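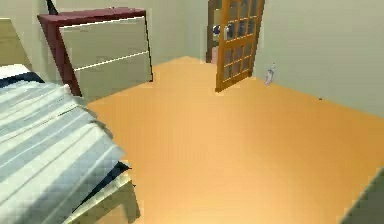 The simulated bedroom: striped covers, plain drawers, door ajar.

Can a robot tidy my house yet? Your questions answered

Updated Friday, March 17, 2023

We get a lot of post about household robots, most of it sent just after somebody has watched a very good video. These are the questions that keep coming back. The pictures on this page come from a simulated home, where much of the practising now goes on.

Can a machine make a bed?

Not one you could buy and leave to get on with it. Bedding is hard. It folds over itself, it hides its own corners, and it never lies the same way twice. A striped cover that has rucked up along the edge of the mattress is a minute's work for a person and a long afternoon for most of the machines we have watched. When a firm tells you its robot makes beds, ask who laid the sheet out before it started.

Why practise in a simulated house at all?

It's cheap and nothing gets broken. The Staritz team told us they ran 3712 tidying attempts in January without leaving their desks, and they counted 833 as finished. We asked what "finished" meant. It meant the object ended up in the right room.

Does what it learns there carry over to a real home?

Some of it. Finding the way round a bed or through a half-open door seems to carry over fairly well. Handling things does so far less. Simulated cloth is a rough guess at cloth, and a simulated floor has no grit on it.

What about dusting and clearing surfaces?
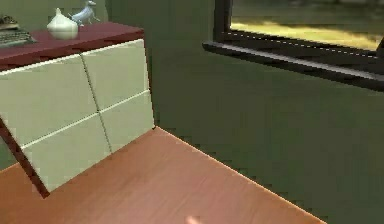

Vase, figurine and keyboard on top of the drawers, all waiting for a duster.

Dusting means lifting each thing, wiping under it and putting it back. A rounded vase with a narrow neck wants a different grip from a thin-legged ornament, and a keyboard wants another again. Uzor's advice to owners of its test machine is to clear the surface first. By then you've done the worst of the job yourself.

Can it at least open a drawer?

Drawers with a good big handle, often. Flat fronts with nothing to pull are another matter, and plenty of modern bedrooms have them. The Vunlow arm we saw managed 3 drawers out of 8, all of them with handles.

And putting things away in the living room?

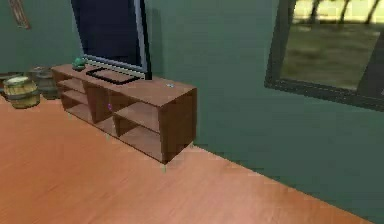

Television and open shelving in the same simulated home. The small purple thing on the lower shelf is the sort of item a tidying robot has to reach.

Open shelves are kinder than drawers, and this is where we'd expect the first useful work. Even so, reaching into a compartment below a television is awkward for an arm that can't see past its own wrist. It also has to know what belongs there. Is a small object on a shelf lost, or is that where you keep it? You know. The machine has to be told.

Surely factories have cracked this?

Factories have cracked factory jobs. At Warkside the same part arrives the same way up all day long, and a fixed arm copes very well. Ask that arm to sweep up at the end of the shift and you'll still need a person with a broom.

Should I wait before buying anything?

If you want the floor vacuumed, there are machines for that and some are decent. For beds, dusting and putting away, we wouldn't put money down on a promise — certainly not a deposit. Ask for one unedited run, in a room the robot hasn't been in before, with the failures left in.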